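Requesting Permission to Reproduce Material from a Doltell Publication

Persons wishing to reproduce text, tables or photographs from a Doltell publication must obtain written permission before the material is printed, posted or distributed. These instructions apply to all requests received after March 8, 2019.

Step 1. Identify the work

Record the full title, the edition and the page numbers of each passage. Catalogue numbers above 909 belong to the Stulach series and are licensed separately. Do not use this form for them.

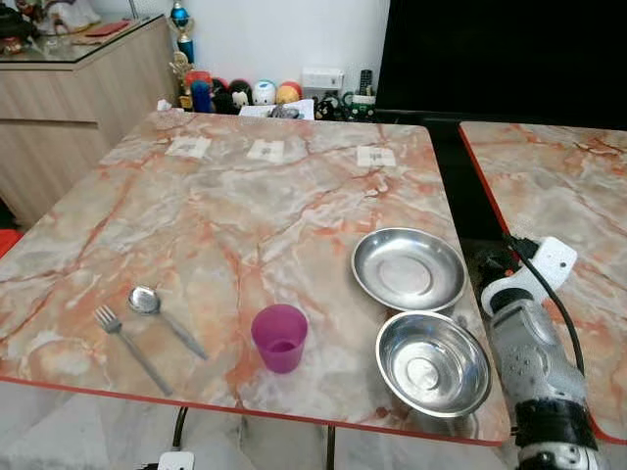
Step 2. Confirm the rights holder

Check the acknowledgements page. Where a photograph or chart is credited to another party, permission must be sought from that party directly - Doltell cannot grant it on their behalf. Titles first issued under the Tatlı imprint are now administered from the Adville office and may be included in the same request.

Step 3. Complete Form 16

State how the material will be used, the number of copies, the format and the territory. Requests for translation must name the language. An excerpt of more than 86 lines is treated as a chapter and requires the author's consent, so applicants should allow additional time. 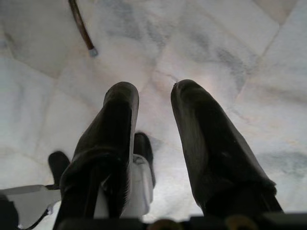 Step 4. Submit the request

Send the signed form to Ferhat Kocabaş, Permissions Officer, Adville. A decision is normally issued within 15 business days. Requests for course packs beginning in September should be submitted well before the term starts.

Step 5. Keep the licence

If permission is granted, you will receive a licence setting out the fee and the required credit line. The credit line must be reproduced exactly as worded. A licence covers one edition only and may not be transferred.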